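What Is a Petri Dish?

A petri dish is a shallow, round dish with a flat bottom and a lid that fits loosely over the top. Scientists use it to hold small things they want to look at or grow. The dish is usually clear, so you can see what is inside without opening it.

Most petri dishes today are plastic and are thrown away after one use. Glass ones can be washed, heated until they are clean, and used again.

What goes in the dish?

Bacteria are too small to see one at a time. To grow, they need food. Scientists pour a warm liquid called agar into the dish. Agar comes from seaweed. As it cools it sets, a bit like gelatin dessert, and bacteria can live on top of it. After a day or two in a warm place, one bacterium can become a spot big enough to see. The spot is called a colony.

Agar can be different colors. Plain agar is pale yellow. Some kinds have blood mixed in, and those are red. Others have a dye that changes color when certain bacteria grow.

A dish can also hold things that are not alive, such as seeds, sand, beads or scraps of paper. Then it is just a handy tray with low sides.

Getting the table ready

Work with a dish starts with a clear, flat surface. A smooth white board is good for this, because small things show up well on it. A sheet of white paper works too – and you can write on it. Put the dish where you can reach it with both hands, and set the piece you are studying on the paper next to it.

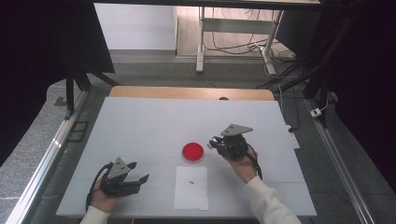 Small pieces are easy to lose. Lift them slowly, keep them low over the paper, and don't sneeze. If you drop one, look on the paper first and then on the board.

Try it at home

You need a clean jar lid, a damp paper towel and 10 radish seeds. Lay the towel in the lid and put the seeds on it. Cover them with plastic wrap. Look at them every day for 6 days and draw what you see. Keep the towel damp.

Do not try to grow bacteria at home. Some kinds can make you sick, and that job belongs in a lab.

Written by Yung-ching Kan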